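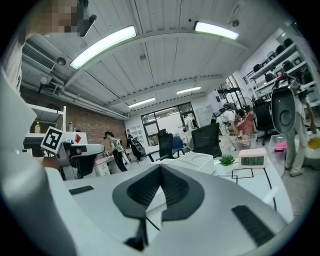 Tidying the white tables, June

Quick page before I forget which bits belong where. We've had the upstairs room at Tastergate since the spring and the small things have been creeping across every surface, so Siiri Rissanen wrote us a one-page layout (she calls it the Primberg plan, after the old place) and we gave it a go. Two tables to sort. Not many photos, sorry, more if Mohammed finds his cable.

Evening session. The pink clock stays out, everyone wants it where they can see it, and so does the little succulent in its white pot. Bottles back to the shelf unit at the end – labels facing out please. We ran on a bit past half six, so whoever locks up next time check the landing window aswell. 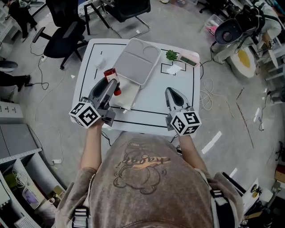 Small stuff goes in the tray, big compartment first, round wells last. Siiri's rule and it does save a lot of fishing about. The pale grey tray has ended up at an angle on the table, which would drive her mad, but the little bottle with the red cap is up off the surface and the plant is over to the right of the tray. The black tape is the edge of the working area. Keep things inside it if you can, folded paper goes in the small outline.

Still to do:
Cables. They hang off the side of the table onto the floor and want a clip or a tie, whichever turns up first.
Chairs pushed in at the end of the night.
New labels for the shelf. Clonum do a roll of 100 for not much, the 2000 roll is daft for a room this size.
Somewhere proper for the spare trays.

A few people asked about the building. The date over the side door is 1852, the stairs feel older. Kettle is on the ground floor, mugs in the cupbord next to it, bring your own milk.

Next lot of pictures when the second table is finished. If you have any from the evening send them to Siiri, not me, my inbox is full again – and put Tastergate in the subject or she won't spot it.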